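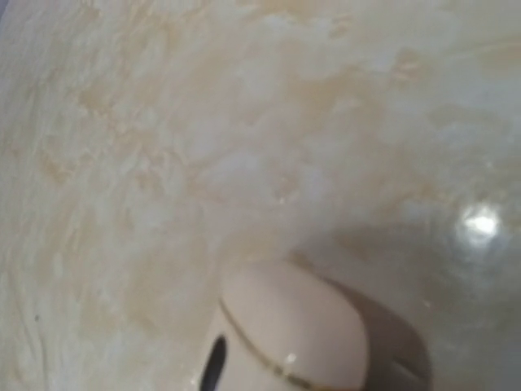
Spent most of the week on the descaling schedule for the two kettles, having put it off since December. Tap water in Clutinmont is hard, and the strips I bought read at the top of their scale every time.

Method: 17 grams of citric acid in 1000 ml of cold water, heated to just below a boil, left for half an hour, poured off, rinsed twice. The Hakura came clean on the first pass. The Druvlow needed a second, mostly around the seam where the element meets the base.

I weighed the Druvlow dry before and after. It went from 989 grams to roughly 980, so the loss is mostly scale, with some error from my kitchen scale, which drifts when the room is cold.

Jitendra Bhatt wrote to ask whether vinegar does the same job. It does, more slowly, and the smell stays through three or four boils. I'll keep using the acid and repeat every 77 days. Next on the list is the shower head.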